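Setting up the snack-and-cup task on the Utia two-arm kit

Applies to kits supplied with the Storko rail and cell firmware 2.37.

1. Load the tray
Put the tray in the middle of the floor, between the arms. Spread the biscuits so the shapes do not overlap.
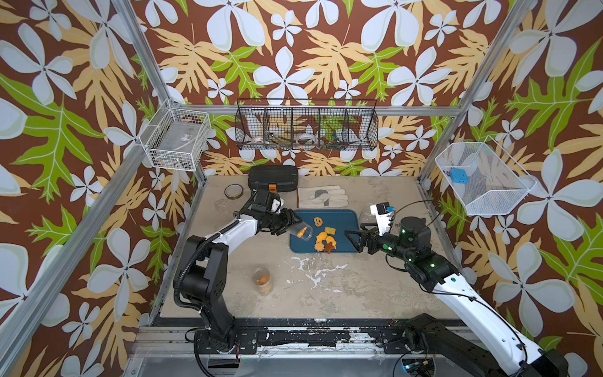 2. Teach the cup grip
Close the gripper on the side wall of the clear cup and save the pose. Tilt the cup towards the tray at low speed. 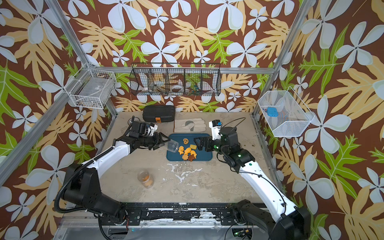
Keep the jaw force at 23 per cent. Higher values bend thin cups and trip fault 744.

3. Check the wrist view
Open the wrist feed and confirm that both fingers are visible on the cup.

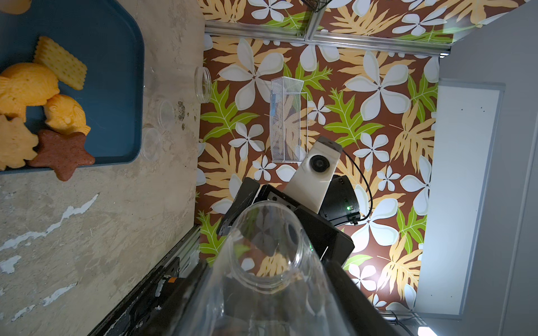 4. Save the task
Store it under a new name and park both arms.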